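Stop Putting the Heater Controls on a Screen

18 July 2021

I have owned my current car for 23 months, which is long enough to stop making allowances for it. It's a good car. It starts, it stops, the seats don't hurt my back, and the trunk swallows a stroller with room left for groceries. What I can't get used to is that turning down the fan takes two taps and a look away from the road.

The car before it was an old sedan I bought from Hacer Toprak when she moved out of Berkholm. It had three round knobs in a row under the radio. Left was temperature, middle was fan, right was where the air went. I could work all three in gloves, in the dark, with a kid yelling in the back. The middle one had a crack in it and still worked the day I sold the car.

I'm not against screens in general. A map belongs on a screen. So does the backup camera, and so does a list of songs if you have to have one. Those are things you look at. Fan speed is something you feel, and your hand already knows what it wants to do before you think about it. A knob lets the hand get on with it.

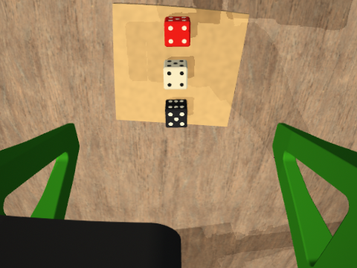 The usual answer is that you can set the climate to automatic and forget it. I tried that for most of the first winter. Automatic in my car means the fan roars for the first ten minutes and then quits just as the windshield starts to fog. So I go into the menu. First tap brings up the climate page, second tap lands on the fan slider, and if I hit a bump on the Likdale road between the two, I have turned on the passenger's seat heater.

At 60 miles an hour a car covers 88 feet every second. Two seconds of looking down is 176 feet of road you didn't see. I know people have always looked away to fiddle with something. I dropped plenty of cassettes on the floor in my time. But that was a choice, and I could wait for a red light. A fogged windshield doesn't wait.

Voice control is the other answer. Ashwin Gowda, who I carpool with, has it in his car and swears by it. I've heard him say "set temperature to sixty-eight" three times in a row with his voice getting louder each time. He says it understands his wife better. Either way, we have to stop talking while he does it, and the radio cuts out, and it's a lot of business for one degree.

I asked about this at the dealer in Senduvstead when I took the car in for its service. The man at the desk was polite and said customers want a clean dashboard. I believe him. In a showroom, with the car parked and the lights on, the clean dashboard looks wonderful. I liked it myself. You sit there for ten minutes, poke the screen, and everything is bright and quick. What you should be doing is closing your eyes and trying to turn the fan down. I didn't think of it, and I doubt many buyers do.

Part of it is surely money. One screen replaces a panel of switches, along with the wiring behind it, and the same screen can go into every trim level. I don't blame a company for saving money. I'd just like it to be described that way instead of as a feature, especially when the larger screen is sold to me as an upgrade. 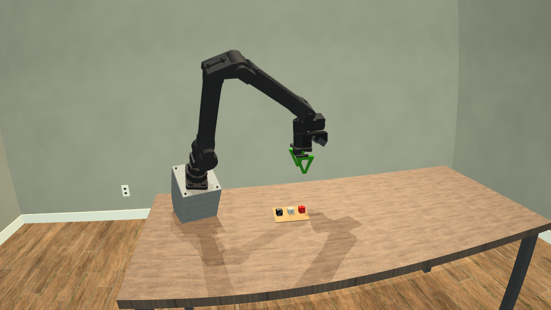
Then there is what happens when the thing gets old. A knob fails by itself. If the fan switch in the old sedan had gone, I would have bought another one and put it in on a Saturday kind of afternoon with a screwdriver. If my screen goes, I lose the heat, the radio, the clock and the camera together. Geetha Iyer's went dark in June, in the hottest stretch we had, and she drove with the windows down until the part came in. The air conditioner was fine. She had no way of telling it to come on.

I hear there are people who prefer it this way, and Elango Nadar, two doors down from me, is one of them. He likes that his car got a new menu layout overnight through an update. To me that's the worst part. I had finally learned where the defroster was, and after my own update it had moved to the other side. No one has ever come into my garage and swapped the brake and the gas because the new arrangement looked tidier.

What I'd ask for is small. Give me a knob for temperature, a knob for the fan, and a button for the front defroster, plus a volume knob if there's room. Put everything else on the screen and make it as big as you like. Some makers still do this, and when I start shopping again those are the lots I'll visit first. I'll sit in the driver's seat with my eyes shut and see what I can find.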